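Home Topics Kitchen & Bath Ask Sign in

Is it worth sealing a stone countertop again?
Last updated 14/11/2025
2 min read

Hrefna Stougaard
We moved in October into an apartment with a long stone counter in the kitchen, mottled brown and gray. I do not know if it is granite or marble. The former owner left a half bottle of sealer under the sink, but no note about when it was used. Water makes dark spots which stay for nearly 20 minutes. Should I seal it, or must it be polished first by a professional? One firm asked me for 2,131 kroner only to come and look.
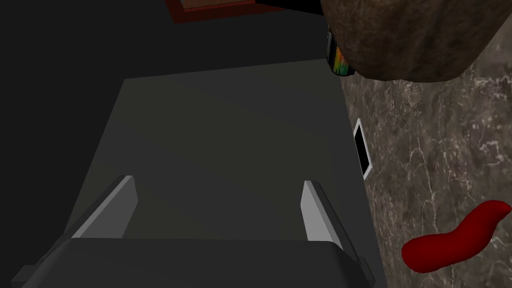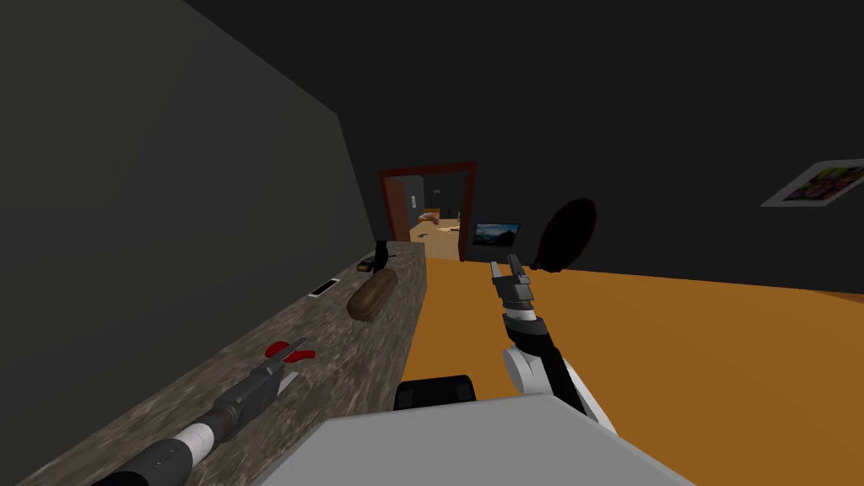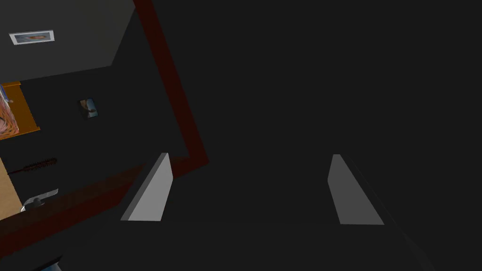
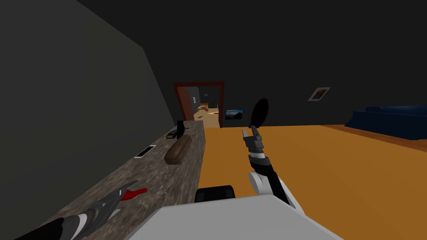
Mottled stone counter along a dark gray wall (second and fourth views)

Martim Cardoso
Dark spots from water usually mean that the old sealer is weak, so yes, seal it. Before this, try one drop of lemon juice in a corner which you do not care about. If it bubbles or leaves a dull mark, you have marble or some limestone, and you should keep vinegar away from it forever. Granite will normally not react.

Wash with mild soap, let the stone dry overnight, then put the sealer with a soft cloth and wipe off everything that stays on top. This last step is important — I left mine too long and had a sticky film, and I rubbed for 54 minutes to remove it. Polishing is a different matter. It repairs scratches and shine, and it can wait.

I would not use the old bottle. Mine had turned thick after three years.

Ifigeneia Drakos
Same problem in my mother's kitchen. We did nothing and it is fine, only use a cutting board and wipe the coffee quickly.

Ívar Thorlacius
I agree with Martim about the film. Please also open a window, the smell of some sealers is strong, and ask the shop if yours is suitable for places where you prepare food.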